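Date: November 17, 2019
From: Loubna Lahlou
To: Drustwood film club list
Subject: Re: January screening, subtitles and the second print

Dear all,

Thank you, Bongani, for the clear summary. I answer below under your points, and I have cut the parts which are already decided. 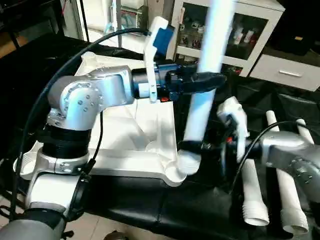
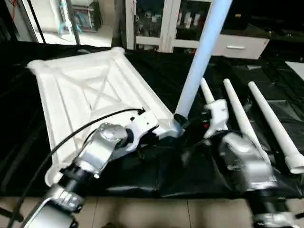
First the quoted part, so that the members who joined the list later can follow.

> On the January screening: Gaber have confirmed that we can show "The Salt Ledger" on one evening only. The fee is 200 for the evening, and this includes the short film before it. They ask for the final number of seats before they send the file.
>
> The hall at Clirgate has 67 seats on the ground floor and 19 in the balcony. Last time the balcony people complained that they could not read the subtitles. I would prefer to close it.
>
> Also, does somebody know which version of the subtitles we are getting? The one I saw at the Posum festival was full of mistakes. In the wedding part, the uncle says something long and the subtitle is only "Yes."
>
> Bongani Swanepoel

About the seats. I agree that the subtitles are small from the balcony, but I would not like to close it completely. When we showed the Portuguese comedy, several people came late and were happy to sit up there. My suggestion is that we sell the ground floor first and open the balcony only if it is full. We can write on the ticket that the view of the subtitles is limited. If Gaber want one number, let us give them the full 86, as the fee does not change.

About the subtitles. I wrote to Gaber and they told me there are two versions. The older one was made in a hurry for the festivals, and this is surely what Bongani saw. The newer one was made for the television sale. I have read the text file of the newer one from beginning to end, all 811 lines, and it is much better. The uncle now has three full sentences, and the joke about the goat is understandable. I still found a few small errors, mostly in the names: the sister is called Mina in the first half and Minna in the second. I have sent my corrections, but I cannot promise that they will use them.

One point where I need your opinion. The songs are not translated in either version. For me, the song on the ferry is important, because she is singing to her father what she could not tell him at dinner. I could translate the words and we could print them on the back of the programme sheet. It would be one verse and the refrain. But perhaps some of you think that it spoils the scene if people know the words before. Please tell me what you think, I have no strong feeling.

About the short film. The director has asked if she may come and speak for ten minutes. I said yes in principle. I would put her between the two films and not at the end, as many people leave for the last bus.

Still open:

- who collects the key for the projection room
- if we keep the same ticket price as for the comedy
- a better photograph for the poster, the one from Gaber is very dark

Bongani, could you ask at Clirgate if their projector was repaired? The left side of the picture was a little soft in the last screening, and this film has many wide shots of the coast.

I am travelling for the next few days, so my answers may be slow.

With kind regards,
Loubna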